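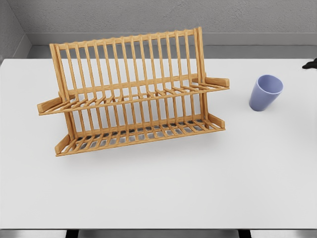
# rack-demo-notes

Hi! These are my notes on the cup-and-rack demo from the Drimville open day, plus the bits you need to run the sim version yourself. I typed most of it on the train home and cleaned it up after, so forgive the ordering.

## How I got into this

I went up to Drimville in July with Zaid Mansour, who had talked me into it with promises of free coffee (there was coffee, it was fine). The task on show was putting a cup away in a dish rack, first in simulation on a big screen and then on the real arm next door. I expected to stay ten minutes and I was there until they started stacking the chairs!

Aleksi Lahtinen ran the sim side and was very patient with me. He let me drive for three tries. I knocked the cup over twice and then got it onto the lower tray, which got me a small round of applause from a family with a stroller.

## What's in the starting scene

- a wooden dish rack with two tiers, starting out empty
- one blue cup with no handle, upright, to the right of the rack
- a white table with a gray wall behind it

The cup always starts on its own on the open tabletop. The rack is the fun part – all those thin slats and prongs mean there are lots of places to bump into, and the side arms on the upper shelf stick out farther than you'd think. Come in from above if you can.

## What's in this folder

There are 12 short runs, saved by the people who took a turn and said I could keep theirs. Each one has the arm motion and a yes/no for whether the cup ended up in the rack. I filled in the yes/no by hand while watching the replays, so if you disagree with one, tell me.

Names aren't stored anywhere. Please don't use this to compare methods or anything serious – it's a bunch of visitors with a joystick.

## Running it

Open the scene, press reset, pick a run, press play. Loading takes about 2 minutes on my old laptop. If the cup jumps a little on reset, turn the time step down and try again.

## Still to do

- write up the real arm demo (my notes are a mess)
- ask Aleksi if there's a version with a mug

Last updated: July

Related

- Paulauskas gripper talk, my notes
- Open day at Nudcombe
- Jokville maker night: sorting blocks

Comments

**tessellate_me:** Was the lower tray easier than the upper shelf? I only ever tried the top one and kept clipping the side arm.

**Zaid:** For the record, the coffee was great.

**pk_workbench:** Reset jump is gone with the smaller time step, thanks! Would love the mug one too.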